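Nallgate workshop book – Thursday

Started late, glue pot had skinned over again. Whoever used it last, lid goes ON. Lid then clamp.

Carrying on with the scratching posts and the wall steps. The Berkumard post came back from the cattery at Prumley with a note tied round it, more on that further down. First the sisal.

Sisal. New reel is thinner than the old reel, same code on the label (1006), same supplier, feels nothing like it. Old stuff was hairy and a bit oily, smelt like a barn. New stuff is dry and squeaks when you pull it tight. Wrapped a short test length on a scrap of post and hung it on the door frame for the workshop cat. She sniffed, walked off, came back after lunch and gave it a proper going over, back legs off the ground and everything. So smell isn't putting her off. But she's one cat and she also scratches the fire bucket.

Pull test on the new rope, by hand, fish scale hooked through a loop. Slipped at the knot before the rope gave up so no real number to write down. Need a better way of holding the end. Loïc says splice it instead of knotting. Loïc can splice, I can't.

Wrapping the post. Did one with glue all the way up and one with glue only at the top and bottom turns. The all-glue one is lovely and hard, no gaps, no sliding. Also a swine to re-cover when it's worn out, you'd be chiselling. The top-and-bottom one can be unwound and redone on a kitchen table by anybody with a staple gun. Turns moved a bit in the middle when I raked it with the fork. Thinking: glue every so often, a ring of it, leave the rest dry. Will try tomorow with the rest of the reel.

Note to self, wrap AWAY from the bench vice. Took the skin off the same knuckle twice.

Base. Still too light. I know I keep writing this. Post stands up fine until something with a run-up hits it near the top, then the far edge of the base lifts. A cat only has to feel that wobble once and she goes back to the sofa arm, and then the owner writes in to say their cat doesn't like scratching posts. Cat likes posts. Cat doesn't like THAT post. Options as I see them:
wider base, same board
same width, paving slab offcut underneath
both, and never be able to lift it

Went with wider for now. Cut one from the shelf leftovers, rounded the corners with the jigsaw, sanded by hand as the sander belt has gone again. (Belts on the shopping list by the kettle. They were on it before. Somebody please buy belts.) Leaned on it, shoved it, threw the sandbag cat at it. Sandbag cat is 5 kilos and has no claws but she's honest work. Base stayed down on the wooden floor. On the carpet offcut it rocked – pile gives under one side. Felt pads made that worse, took them off. Bare board on carpet is better than pads on carpet, who knew.
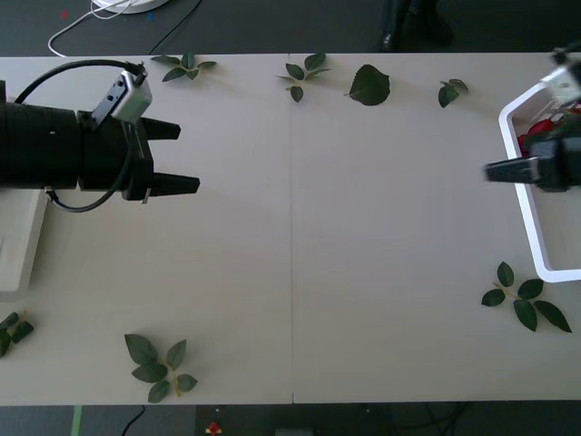
Height next. Old post is short, it was made short so it would go in the box, and that's no reason at all from the cat's end. They want to hang off it, full stretch, front paws right up. Watched the ginger one next door do the fence post: reaches, hooks, drags down, whole back goes long. Ours stops level with his chin. So taller. If taller then heavier base again, see above, round we go.

Loïc suggests making it in two lengths with a bolt through the middle so it still packs. Tried it on scrap with a hanger bolt. Goes together nicely, tightens up by hand, but there's a line in the sisal where the halves meet and it's just where the claws land. Would open up. Could put the join lower down where they hardly touch it? Bottom part stays bare on every used post I've had back. Worth doing. Need hanger bolts, the longer ones, bin is empty apart from one bent one.

PRUMLEY POST. The note, copied out before it gets lost:

"Popular with the older ones. Young pair climbed it. Top cap came off, found it in the water bowl. Fluff gets in under the base and won't hoover out. Could the top be flat, they want to sit on it."

Right. Cap: was only pushed on with a dowel, no glue, my fault, I remember thinking I'd do it after dinner. Dowel is fine, hole is fine, no chewing on it that I can see. Glue and one screw from now on. Screw goes in from above and gets plugged.

Flat top: hm. Whole cat on a small cap at that height, on that base? Not with this one. But if the two-length version gets the big base then a proper platform might work. Sketch on the back of the delivery note, pinned up by the window. Don't throw it away, it looks like rubbish.

Wear on the Prumley post. Almost all on one face, the one towards the door I should think, they do it when someone comes in. Top third shredded to a beard. Middle worn soft but whole. Bottom like new. Turned it round in my hands a good while and you could get the same again out of it just by telling people to turn the post. Put that on the card. Card currently says nothing useful, it says thank you and has a paw on it.

Smelt it. Very much been used. Left it outside the back door and the workshop cat was on it in no time, rubbing her face all over, then had a shouting match with it. Brought it in again.

NOIPHAN STEPS (wall ones). Quick as it's getting on for four.

Bracket version B is better than A. A twisted when the load was out at the front edge, and the front edge is where they land when they come up, and the back edge is where they go when they change their mind. B has the long leg down the wall. Put it up on the test wall with the proper plugs. Sandbag cat on it, then sandbag cat dropped on it, then dropped on the front corner. Plaster dust, no movement. Did that 19 times and got bored. Checked the screws after, one had backed off a touch, the lower left. Might be the plug. Will swap the plug and do it over before blaming the bracket.

Surface. Bare wood is no good, she skids. You can see her think about it, bum wiggle, up, skid, and then she pretends she meant to wash. Carpet tile offcut is grippy but frays at the edge and it looks like an office. Cork is grippy, quiet, wipes down. Crumbles if they decide it's for scratching and of course they'll decide that. Tried the wool felt with the double sided tape: tape let go on the corner overnight. Glue felt then. Or cut a shallow recess and drop the felt in so there's no edge to pick at. More routing. Loïc will moan. It's the right answer though.

Spacing. Had 4 steps up going round the corner to the top of the cupboard. She does the bottom ones happily, stops before the corner, looks at it, cries. Moved the corner one closer and lower. Did it first go, sat on the cupboard, wouldn't come down. Coming DOWN is the hard bit. Up they can judge, down they want somewhere to put front feet that isn't miles away. So spacing on the instruction sheet should be set by the way down. Write that in big letters. Heavy old cats closer again, and I'd say a landing halfway for anything with stiff hips.

Also had her jump from the top step onto the open tin of wood stain. Lid was resting on it, not pressed down. No stain on cat. Some on floor. Same lesson as the glue pot.

Treat test with the dried fish: works for the first steps, then she just eats the lot off the lowest one and sits there. Wand toy works better. Loïc on the stepladder with the wand toy, me with the notebook, cat on the test wall looking at the light fitting. Got one clean run each way out of it.

Noise. Neighbour asked if we'd got a drummer in. Sandbag testing mornings only, then.

PACKING. Box for the long post, worked it out on the floor with tape. If it comes in two lengths it will go in the flat carton with the base, and there's room left for up to 5 steps down the side, depends how they're wrapped. Cardboard inserts cut from the old cartons, no foam please, they chew foam. Had one bring up a piece of it at home last winter and that was a long night and a bill.

Someone wants to know if we can do the post in grey. Sisal takes dye unevenly and I don't love the idea of them getting it in their claws and licking it off. Say no for now. Grey base, fine, with the water based stuff, left a good while to cure before anyone's paws go near.

To do, not in order:
redo lower left plug, drop test again
glue rings on sisal, new reel
ring supplier about the reel, ask if 1006 has changed, be nice
hanger bolts
sander belts!!
wide base with the tall post, both surfaces
card wording: turn the post, spacing on the way down
felt recess on a bit of scrap, see how deep before it looks silly
reply to Prumley, say sorry about the water bowl, ask if we can send the tall one up before the end of September when they get busy with the holiday lot
sweep. sisal hair everywhere, it's in my tea

Later, same day. Went back in for my glasses. Workshop cat asleep on the wide base, the bare one, no post on it at all yet. Left the heater on low for her, turned it off at the timer. Loïc Deschamps has the key for tomorrow.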